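Nitutero Two-Finger Gripper Kit, wrist camera version
Home > Arms and end effectors > Grippers > Kits

Price: $138, GST included
Availability: in stock, ships from Kusgate
Supplied as: unassembled kit, no controller

Overview

The Nitutero is a parallel two-finger gripper for small hobby arms, intended for assembly at home or in a shared workshop. It picks up light, rigid objects from a flat bench: small glassware, lids, plastic tubs, hand tools with a straight shank. The housing carries a mount for a small camera looking forward over the fingers, so that the tips and the work stay in view through the whole stroke.

The kit replaces the earlier hook-finger version. Fingers from that version don't fit the new slides.

In the box

Housing halves, left and right
Finger carriers and slides
Finger pads, flat, black (one pair fitted, one pair spare)
Rack and pinion set
Walczak bus servo with horn and lead
Camera bracket with slotted tilt adjustment
Wrist adaptor plate, undrilled
Fastener bag and hex key

Camera module, USB cable, power supply and arm are not included. The lead in the kit is 200 mm long. Longer runs need the extension lead, sold separately.

Specifications

Finger travel, total: 27 mm
Pad width: 20 mm
Drive: single servo, both fingers linked
Position feedback: servo encoder only, no force sensor
Housing: printed, matte black
Mounting: four screws through the adaptor plate
Colour options: none

Assembly

Allow an evening. You will need a small file, a drill and bits to suit your wrist flange, and thread locker for the pinion screw.

Centre the servo before fitting the horn. If the horn goes on with the servo at an unknown angle, the rack will reach its stop before the fingers meet and the servo will stall. Set the pads parallel with the fingers nearly closed, then tighten the carrier screws alternately. A slight difference in tip height can be taken out at the slots.

Drill the adaptor plate last. The hole pattern differs between arms, and on some of them the camera bracket fouls the wrist joint when the gripper is mounted square. Rotate the housing a quarter turn in that case and correct the camera image in software.

Bench set-up

A dark, matte surface gives the wrist camera an even background. Kusgate uses Plandura board offcuts in its test jig. Black-on-black is a known difficulty: with the pads closed, their outer edges can be hard to separate from the bench in software. Calibrate tip position on a light card first.

Glass and polished metal are harder again. Lock exposure manually and set it on the tray, not on the wall behind. White bins at the back of a bench will clip at that setting, with little consequence unless you are picking from them. A second, fixed camera is recommended for anything stored upright in a bin.

Wrist camera, tray empty: 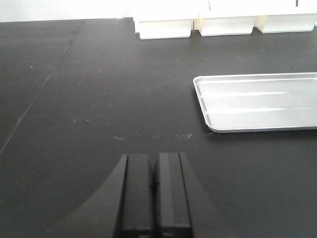 Wrist camera, beaker on the tray:

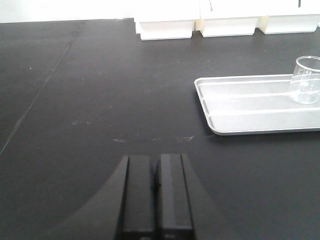 Fixed camera, storage at the back of the bench:
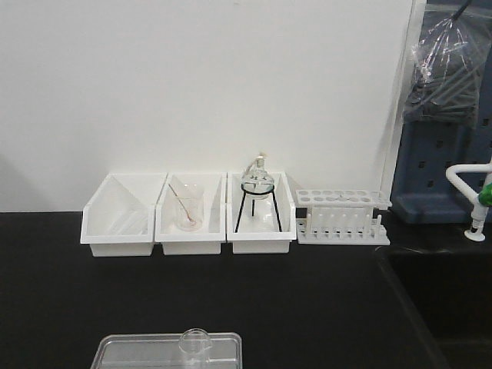
Customer comments

Fitted mine to a second-hand arm in our shared shed. Mechanically fine once I'd redone the horn. Two notes for the next buyer. The bracket slots are tight and needed a pass with the file before the camera would tilt freely. Also, run the servo lead on the opposite side from the USB cable. I had both in the one sleeve and was dropping video whenever the fingers moved. Would buy again, but I'd like to see the adaptor plate offered pre-drilled.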